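Search products and guides
Print this page | E-mail this page

Woltov Two-Arm Bench Kit
December 1, 2021
By Shirley Sutherland

Can a machine do your chores yet? A few of them, and I love watching it try! The Woltov is a pair of small arms for tabletop jobs – sorting, fetching, putting things in a basket. Ours has been running since May.
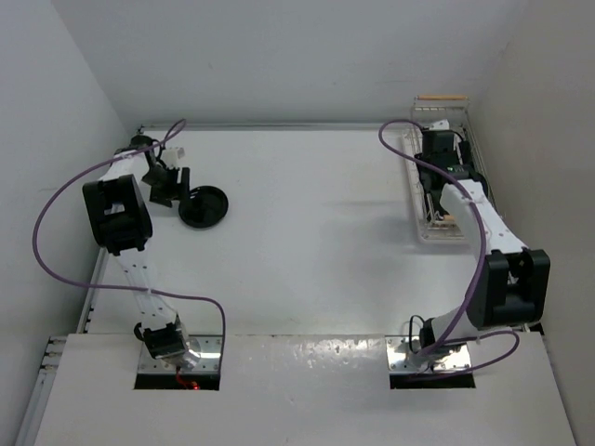 Small parts go well. Out of 111 tries at clearing a tray, it dropped just five, which thrilled Baltasar Arroyo on our bench. Folding towels is still beyond it – four tries, four heaps. Spare grippers ship from Cormier.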